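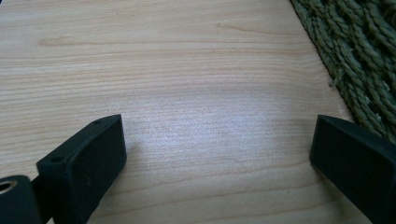 May 2026

Print this entry | E-mail this entry
Reading time: 3 minutes

Up before six again, and for once it was my own idea! The light was already on the hill behind Tustcombe and I had my boots laced before the kettle boiled. I've wanted to walk the old drove road end to end ever since we moved here, and today I finally got past the reservoir gate, where I've turned back every other time with some feeble excuse about lunch.

Rafsan Uddin came too. He'd said he might, in that way of his that usually means no, and then there he was at the bus shelter with a flask and two cheese rolls the size of my head. We've been swapping notes about birds since April, when he heard me telling the man in the hardware store about a cuckoo and leaned over to ask which field. He knows far more than I do. I can manage the songs if the bird sits still and repeats itself (thank you, song thrush), but he gets things from half a note going away behind a hedge.

The first hour was all blackcaps. One in every bramble patch, all trying to outdo each other, and I stopped for every single one until Rafsan pointed out that at that rate we'd be sleeping on the drove. Then, just past the second cattle grid, a wheatear – my first this year! It bobbed along the wall ahead of us, flashing that white rump, always one post further on. I was grinning like a fool. I got the binoculars on it three times and fogged them up twice.

We had the rolls sitting on the bank above the sheep pens. Cold wind up there, but sun on our faces, and two skylarks going at once, so high that I never did find the second one. Rafsan told me about walking in the hills with his grandfather, who kept his bird lists on the backs of seed packets and then lost half of them when he planted the garden. I said mine aren't much better. The notebook I'm writing in now has three shopping lists and a bread recipe in among the warblers.

I did total up the list when I got in. Since I started keeping proper records I've logged 2939 sightings, and 2797 of those were before this spring, so it's been a slow-ish season so far, mostly down to my knee. Different kinds of bird is the number I care about, though, and with the wheatear I don't get a new one, only a new one for the year. I'm still stuck one short of 100. One! I would have bet good money on a redstart in those oaks below the quarry. We stood there for ages and heard a robin, another robin, and a tractor.

The last stretch down to the village was longer than the map made it look, and my left heel was complaining. We did 11 miles altogether. Last year I couldn't have done half that, so I'm pleased, blister and all. Rafsan wants to try the marsh side next, starting even earlier, for sedge warblers and possibly a water rail. I said yes before he'd finished the sentence.

Long bath, then eggs on toast, then I fell asleep in the chair with the radio on and missed the whole concert. Swifts over the roof when I woke up, five or six of them screaming round the chimneys. I went out in my socks to watch and stayed until my feet got cold.

Must remember: new laces, plasters, and give Rafsan his flask lid back. It was in my coat pocket.

Recent entries
Rain all day, and a very cross heron
The cuckoo is back
What the knee doctor said
Seed packets and sunflowers
First blackcap!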